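Jars, Boxes and Labels: How Food Is Kept Dry
By Wulan Raju

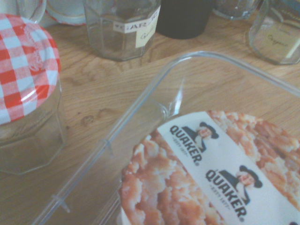
Most kitchens have a cupboard full of dry food. Dry food means things like rice, flour, pasta, oats, herbs and spices. None of it needs to go in the fridge, but it does need looking after.

Why does dry food go off?

Air always has some water in it. You can't see the water because it is a gas, called water vapour. Crackers and rice cakes are very dry, so they soak up water from the air. After a day or two in an open packet they turn soft and chewy. They are stale.

Spices have a different problem. The smell of a spice comes from tiny amounts of oil inside it. The oil slowly escapes into the air. An old spice still looks much the same, but it has hardly any smell or taste.

Light and heat make this happen faster. A shelf above the cooker is a poor place for spices, even though lots of people keep them there.

What does a lid do?

A good lid stops air moving in and out. This is called being airtight. Many lids screw on. Others have a rubber ring that gets squashed when the lid is shut, and the ring fills any gaps.

You can test a lid at home. Put a cracker in a jar and close it. Leave another cracker on a plate. Wait two days and then snap them both. Listen for the difference.

Glass or plastic?

Glass does not hold on to smells. You can keep garlic powder in a glass jar, wash it well and use it for cinnamon afterwards. Glass is heavy, though, and it breaks.

Plastic is light and hard to break, so it is often used for big boxes. A whole packet of rice cakes can go inside one. Plastic can keep a smell for a long time, and it scratches more easily than glass.

Some jars have flat sides. A jar with eight sides is called octagonal. Flat sides are easy to grip and give you a smooth place to stick a label.

Why write a label?

Garlic powder and ground ginger are both pale powders. Salt and sugar look even more alike. A label saves you from tasting everything to find out.

A label can be printed or written by hand. Some jars end up with both. If you make your own, write the name in big letters and add the month you filled the jar. Ground spices are best used within a year, so a jar filled in March should be finished by the next March.

Filling a jar again

1. Tip out anything old.
2. Wash the jar and lid in warm, soapy water.
3. Let them dry completely. Leave them overnight if you can.
4. Pour in the new food, using a funnel or a folded piece of paper.
5. Put the lid on and change the date.

Ask an adult to help with glass jars. If one breaks, leave the pieces alone and call someone.

Words to know

Airtight: closed so that air cannot get in or out.
Stale: no longer fresh.
Water vapour: water in the form of a gas.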